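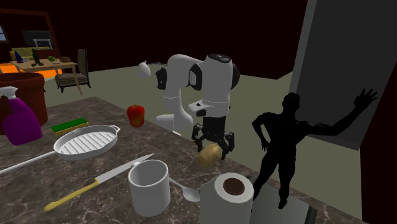 Drinine is a home robotics project built at the Rathjen shared workshop in Wivville. It consists of a simulated kitchen, a set of control programs for a single robot arm, and plans for a workbench on which the same programs can be run with real hardware. The project is best known for its potato task, in which the arm has to pick up one potato from a cluttered counter and hold it clear of the surface.

The name was first used for the control software alone. It now covers the whole build, including the bench.

Background

Work began in a member's garage and moved to Rathjen when the bench became too heavy for the garage shelving it was bolted to. The workshop had 16 members at the time, most of them woodworkers. The group set a limit of $4,000 for the hardware, to be paid out of dues and the sale of scrap aluminum.

The limit shaped the order of the work. An arm and gripper would use up most of the money, and a collision with the bench could damage either one. The members decided to build the kitchen in software first and to cut no metal until the arm could complete a grasp there. A used desktop computer with a replacement graphics card was set up in the finishing room for this purpose and stayed there until the ducting was replaced.

Simulated kitchen

The simulation is a kitchen with a long marble-patterned counter and a separate living area beyond a doorway. The arm is white and stands on a black pedestal in front of the counter. It carries a black gripper with two fingers. Household objects are placed along the counter, including a mug, a spoon, a knife with a yellow handle and a roll of paper towels. The pedestal was modeled as a plain block so that its height could be changed by editing one number.

Object positions are read from a text file when the program starts. Early versions of the file used inches and later ones use millimeters. Files from before the change have to be converted by hand, and several copies with mixed units are still in the project folder.

Lighting is kept simple. The members tried reflections on the counter for a short time but dropped them when the computer could no longer keep up with the arm's control loop.

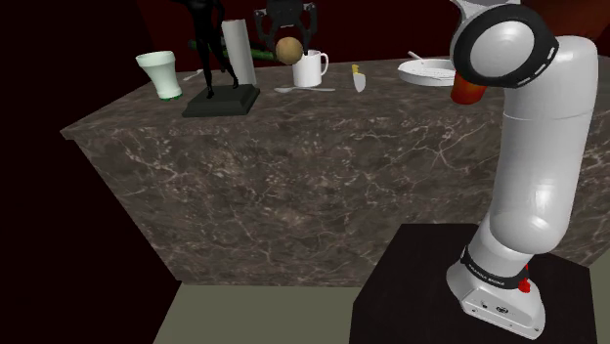
Reading time: 4 minutes

Potato task

A run starts with the gripper open above the potato. The program lowers the gripper, closes the fingers, and raises the arm. A run is counted as a success if the potato is still between the fingers at the end of the hold period. Touching another object does not end the run, but it is written to the log.

The potato was chosen over a ball or a block. Its uneven outline makes the result depend on the angle of the fingers, and the workshop kitchen always had real ones for checking sizes against the model. The first potato model was too smooth and slid out of the grip. A second model, with more friction and a corrected weight, replaced it.

The log for the first full test series lists 2,249 runs. Of these, 218 were thrown out after a member found that the finger joints had been given the wrong travel limits. The remaining runs were used to set the closing speed, which has been changed only once since.

Close views from near the gripper are used to check how the fingers meet the skin of the potato. They show contact that is hard to judge from across the room, such as one finger arriving ahead of the other. They are also the slowest views to render, and most members leave them switched off until a run has failed.
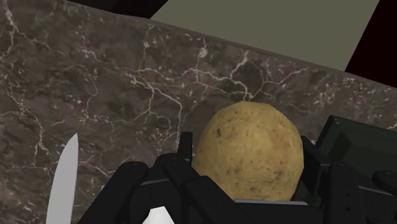 Bench

The physical bench is a frame of bolted steel angle with a plywood top. A separate stand holds the arm, so that movement of the arm does not shake the work surface. The top is painted a flat gray. No attempt was made to copy the marble pattern.

Power for the arm passes through a stop switch at the front edge. The switch was moved from the side after two members found they could not reach it while holding the calibration plate. Wiring runs under the top in plastic channel, and the cover strips are held with screws instead of clips.

The bench plans are kept with the software and use the same part names. The Kovitz adapter, a flat plate that joins the gripper to the wrist, is listed separately. It can be cut from aluminum on a small mill or with a drill press and files. The second method takes most of a weekend.

Releases

The first complete set of files was put out on Sunday, July 24, 2022. A corrected set followed in September of the same year, with the joint limits fixed and the metric position file included. The adapter drawing was left out of the corrected set by mistake and was added back later under a different file name.

Related articles
Rathjen shared workshop
Kovitz adapter
Parallel gripper
Workbench construction
Robot simulation

31 shares
5 comments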